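De: Špela Đorđević
Para: lista consumo-vecinal
Asunto: Re: [consumo-vecinal] Las bolsitas Pemix para la nevera

Hola a todos:

Contesto al mensaje de Devendra, que copio en parte:

> El domingo probé las Pemix y estoy convencido. Según el folleto, la fruta
> aguanta el doble y el frigorífico gasta menos. Si pedimos 100 cajas entre
> los de la lista, Himmont nos las deja a 5 euros cada una. En Kostthorpe
> ya las usan casi 4000 hogares.
> Devendra Tripathi

Devendra, te agradezco el trabajo de pedir precio, pero yo no me apunto todavía. ¿El doble de tiempo comparado con qué? Una lechuga en el cajón, envuelta en un paño, me dura más que suelta en la balda, y no le echo ningún polvo. He leído el folleto dos veces y no dice a qué temperatura hicieron la prueba ni con qué fruta.

Lo del consumo me convence menos aún. Una bolsita absorbe humedad o gases, vale, pero no veo por qué iba a trabajar menos el compresor. Si alguien tiene medidas de un enchufe con contador, antes y después, que las mande y me callo. Mientras tanto, lo que sabemos que gasta es dejar la puerta abierta y meter la olla caliente.

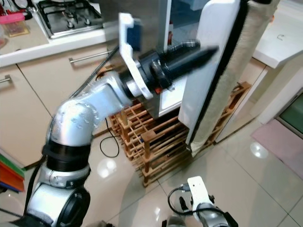
Frigorífico con la puerta abierta.

En cuanto a los hogares de Kostthorpe, el folleto habla de casi 4000 y la web de Himmont de 2975. Puede que una cifra sea más vieja que la otra, pero ninguna lleva fecha. Y haber vendido muchas cajas tampoco demuestra nada: acordaos de los imanes antical de Krasniqi, que en agosto los tenía medio barrio y la cal seguía en los grifos.

Propongo algo más barato: que Devendra compre una caja, la pongamos a medias y hagamos la prueba con dos bolsas de las mismas fresas, en dos cajones iguales, una con Pemix y otra sin nada. Yo pongo las fresas y apunto los días.

Si sale bien, firmo el pedido. De momento, a mí no me contéis entre las 100.

Un saludo,
Špela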